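Plestorley Sound Forum > Small Rooms > Treatment and Measurement

Thread: Folding screen as a reflection absorber at close range?

ghislain_c
Posted 24 May 2018

I record spoken word at a table in a spare bedroom. Plaster walls, boarded floor with a rug, a bookcase behind my chair. The microphone is an ordinary large-capsule cardioid on a short stand. My complaint is a boxy colour to the voice that gets worse when I lean back.

I have read that part of this comes from the table and part from whatever stands directly behind the microphone. Before I spend money on proper panels I would like to know whether a woven room divider does anything at all, either as it stands or with something hung behind it.

Ghislain Chan

oldferrite
Member

On its own, no. Absorption depends on thickness and on resistance to air flow. A single woven sheet has almost no thickness. At speech frequencies most of the sound goes straight through, meets the wall, and comes back through the weave a second time. You would lose a little at the very top end and nothing where your problem is.

What is the distance from the microphone to the wall?

tatondale_rh
Moderator

I would put the table first. The path from mouth to table to microphone is short, so the reflection arrives early and strong. When it adds to the direct sound you get a comb filter, and a comb filter in the low hundreds of hertz is what most people call boxy.

Simple arithmetic. If the reflected path is longer than the direct path by 34 cm, the delay is one millisecond. The first cancellation is then near 500 Hz and the next near 1500 Hz. Change your posture and the notches move. That fits what you say about leaning back.

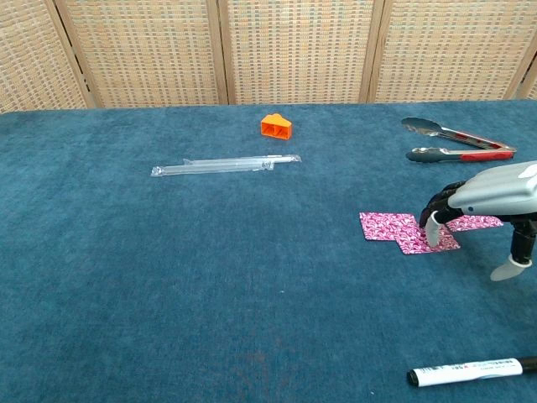
The order of work matters more than the materials. Deal with the nearest hard surface, measure, then go on to the next one. A short pile such as the teal carpet on that table will take the edge off anything above 2 kHz or so and leaves the 500 Hz notch where it was, and the woven panels standing at the back of it are to be treated as open until somebody measures otherwise. For the table reflection the better remedy is geometry. Raise the microphone, tilt it so the rear null faces the table top, and bring the mouth closer. Halving the distance to the mouth gives you 6 dB more direct sound against everything else in the room, at no cost.

Rhonda Hawthorne

brackenhifi
Member

I disagree on the screen. I had one behind a voice microphone for two winters and the recordings were plainly drier with it than without. A divider set in a zigzag breaks up the reflection even if it absorbs little. You can't treat it as if it were not there.

oldferrite
Member

Breaks it up at what frequency? To scatter sound, a surface has to reflect it in the first place. If the weave is open, the only parts reflecting are the frame strips, and those are a couple of centimetres wide. They begin to matter up in the region of sibilance. Below that the wave goes round them.

If yours had a solid or a lined panel, that is another matter and you should say so.

brackenhifi
Member

It was lined. Curtain lining, stapled on the back. I take the point, but the OP did ask about hanging something behind it.

oldferrite
Member

Then we agree more than it looked. Lining raises the flow resistance. Whether it is useful depends on the gap to the wall. Cloth works where the air is moving fastest, a quarter wavelength out from the wall. At 1 kHz that is 8.5 cm. At 500 Hz it is 17 cm. Pushed flat to the plaster it does next to nothing at either.

ghislain_c

Answers to the questions so far.

Microphone to wall is 90 cm. Microphone to mouth is 30 cm, sometimes more. The table top is bare varnished wood. The divider I have in mind is paper cord on a softwood frame. I can see daylight through it if I hold a lamp behind.

I ran a sweep last night using the free Hulteo program and a small speaker placed at mouth height. There is a dip at 362 Hz, fairly narrow, and a second broader one a little above 1 kHz.

tatondale_rh
Moderator

Lamplight, presumably, but understood. If you can see light through it then it is open for our purposes.

Your two dips have very nearly the ratio of one to three, so they belong to the same reflection. 362 Hz as a first cancellation gives a path difference of 47 cm. The wall is too far off to produce that: out to it and back is 180 cm extra. I would look at the table. How high is the speaker above the top, and how high is the capsule?

lowfell
Member

Quick check for the OP: lay a folded duvet over the whole table and repeat the sweep without moving anything else. If the 362 Hz dip gets shallower, it is the table. If it stays put, it is something else, possibly the bookcase.

brackenhifi
Member

A duvet will hardly touch 362 Hz.

lowfell
Member

Folded to 20 cm it will touch it enough to see on a graph. It is a test, not a treatment.

ghislain_c

Speaker centre 38 cm above the table, capsule 34 cm above it, 30 cm apart.

Duvet test done. The lower dip came up by 5 dB. The upper one has gone.

tatondale_rh
Moderator

Then it is the table. By the image method the reflected path is the square root of 30 squared plus 72 squared, so 78 cm. The direct path is 30.3 cm. Difference 47.7 cm, first null at 360 Hz. You will not get much closer than that with a tape measure.

Move the microphone to 15 cm from the mouth, use a pop shield, tilt as described above, and sweep again. If you can swap the table for a narrow music stand to hold your script, do that as well.

oldferrite
Member

Agreed. For the wall, use 10 cm of mineral wool in a cloth cover, spaced off by the same again. If you want to put the divider in front of it for looks, it will do no harm.

brackenhifi
Member

Amato were selling covered slabs in that thickness in December. Dear for what they are. Making the frame yourself is an afternoon's work.

ghislain_c

Thank you all. I have ordered the wool and will build the frame. The music stand arrived this morning but it rings when tapped, so I now have a strip of felt on the lip and a question about damping sheet steel, for which I will start another thread.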